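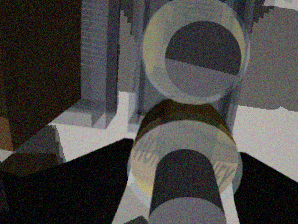

Halldóra Vigfúsdóttir

Flutell Gripper Kit, bench version
Sold as a kit of parts with drawings and a simulator model
Price: 244
Availability: in stock

The Flutell is a two-finger gripper for small robot arms. I designed it for the arm I built at Nirbridge, the shared workshop where I rent bench space, and the kit is the same set of parts that is on my own arm now. It is meant for light work with round parts, such as putting rings over pegs and pegs into bores.

You need basic hand tools, a soldering iron and a free afternoon. Most of the frame goes together with a hex key. If you have never crimped a connector before, order the pre-crimped cable.

The simulator model

Every kit comes with a download code for the simulator model. It has the gripper with its black fingers, the round parts and pegs, and the posts of the test stand. The camera view looks out between the fingers at the work. I do all my setup in the simulator first and move to the real arm when the motion looks right there.

The model is simple. Surfaces have flat colors, and the curved parts show their facets up close. Change the materials if you want something prettier. The collision shapes are separate from the visible ones, so you can edit either without touching the other.

One thing to watch: the camera in the model sits close to the fingers, and they fill a lot of the lower part of the view. When the peg is between them it hides part of whatever is behind it. If your program looks for the edge of a ring, give it a second camera off to the side. There is a mount point for one in the file, named side_cam.

What you get

Gripper body, milled and deburred
Left and right finger, black
Servo and servo horn
Control board with USB lead
Bag of screws, with a few spares
Printed drawings
Download code for the simulator model

What you don't get

The arm, the power supply and the test stand. Drawings for the stand are in the download. Mine is made from offcuts and yours can be too, as long as the uprights are square to the base.

Specifications

Fingers: 2
Reach from mounting face to fingertip: 200 mm
Cable length: 1,000 mm
Mounting: four-hole plate, drill template included
Control: serial over USB

Building it

Start with the body and leave the fingers off. Run the servo to its open position from the test program before you fit the horn. If you fit the horn first, there is a good chance it will be one tooth out and the fingers will close crooked. Fit the left finger, check that it moves freely, then fit the right. Tighten everything only after both fingers meet along their full length.

The cable should leave the body on the side away from the arm's elbow joint. I had it the other way on my first build and it got pinched every time the arm folded.

Set the closing force low to begin with. Raise it one step at a time until the peg stays put when you tug it lightly. More force than that wears the finger pads and does nothing for accuracy.

Known issues

The first batch of drawings had the finger spacer upside down on the second sheet. Drawings printed since May are correct. If yours are older, write to me and I will send a new sheet.

The simulator model loads slowly the first time, and quickly after that.

On some laptops the USB lead does not supply enough current when the gripper is under load. A powered hub fixes it.

Spares

Fingers, pads, spacers and the control board are all sold separately. The body is not, but ask, as I sometimes have one with a scratch on it. Aarti Yadav at Nirbridge packs the orders, and anything that reaches her before noon leaves the same day.

Returns

Unbuilt kits can come back in their original box. Built kits can be repaired at cost. Include a note of what the gripper was doing when it stopped.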